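28 Feb 2025

# Keep the planner boring

Most of the arguments I have about robot software come down to who gets to decide. At Bendurside we run a learned policy for the close work and an ordinary planner for everything before it, and every few weeks someone proposes dropping the planner. I think we should keep it, and I think it should stay dull.

Rostyslav Yatsenko makes the best case against me. His policy was trained on 2,000 demonstrations and it copes with things I would never have written a rule for. But when it goes wrong, we get a log full of numbers and a long afternoon. When the planner goes wrong, it names the constraint it broke.
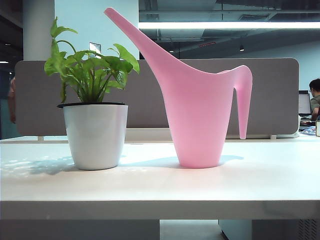

Collision checking is where I care most about this. Zurno, our planning layer, wants every object as a closed shape with a safety margin, and people complain that this is crude. It is. A watering can in see-through pink plastic is a poor target for a depth camera, and with a long spout reaching up over a plant and a handle hanging clear of the table, one box round the lot wastes a great deal of usable space. Leaves are worse, as they have no shape worth storing. Still, I would take a crude box I can draw on a screen over a clever guess I can't inspect.

Delwyn Pomare suggested splitting such objects into parts, with 40 mm of margin on anything thin. It added 300 lines to Zurno and the planning time is still under 2 seconds. That seems a fair price to me.

The policy can have the last stretch - the grip, the tilt, the pour. I'd like the path there to remain something a tired person can read. We go over it again in March.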